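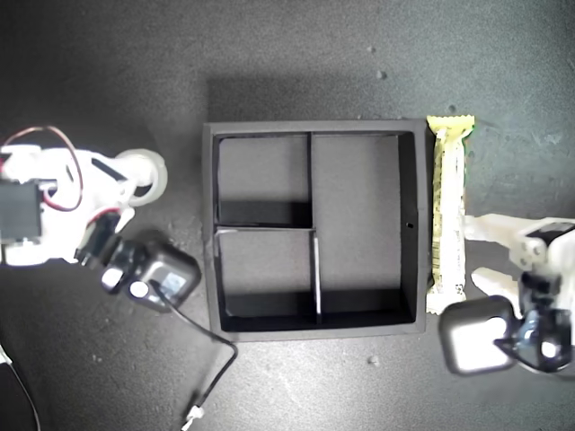 Workshop tips: when the arm lets go or won't let go

Most faults on a small bench arm come down to grip or cable. We run a pair at Mindthorpe, and last November one of them dropped a job, swung on without it and pinched Sơn's thumb against the bench. The thumb was only bruised. These notes are what we changed afterwards.

Switch off before you reach in. Pausing the program is no good, as a paused servo still holds its load and may move when the program picks up again. Pull the plug on the power supply and wait 14 seconds. Keep the plug on your side of the bench. 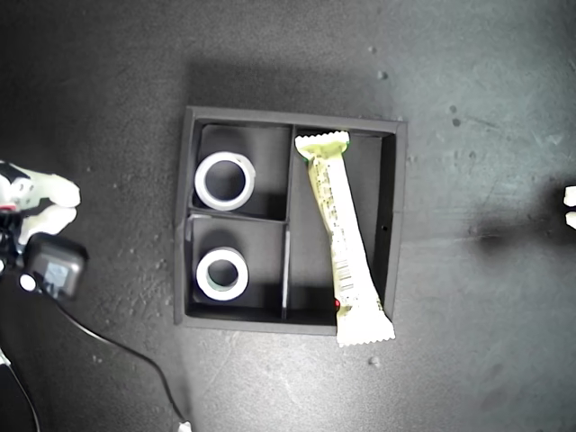

Overhang causes more dropped jobs than weak servos do. Anything that sticks out past its bay will catch a finger on the way in, and the arm then pushes when it ought to be closing. A snack bar laid slantwise with its bottom end over the wall of the tray is the sort of thing to look for. Turn it or move it to a longer tray before you start. Rolls of tape that sit fully inside their bays give far less bother. Look at the cables too. One that sweeps across the bench in front of the tray can be dragged by the next move, so clip it down and leave enough slack for the full reach.

If an arm stalls with something in its grip:

Cut the power first.
Hold the job with one hand, then ease the fingers apart with the other.
Don't twist the fingers. Printed ones split along the layers.
Turn the joint by hand through its full travel. A gritty feel means a stripped gear.
Run it empty at low speed for 5 minutes before you load it again.

Bare plastic fingers slip on smooth round parts. A few turns of tape on the tips will help, pulled tight and finished on the outside face. Change it when the edge starts to lift.
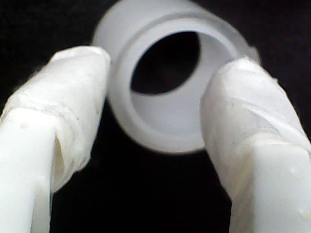

Taped fingertips on either side of a hollow white part. The tape ends in a ragged edge on both fingers.

Write each fault on the sheet by the door, with the job number. Sơn's was job 617. Mwanaisha Mabula has the spare servos and the key to the cabinet.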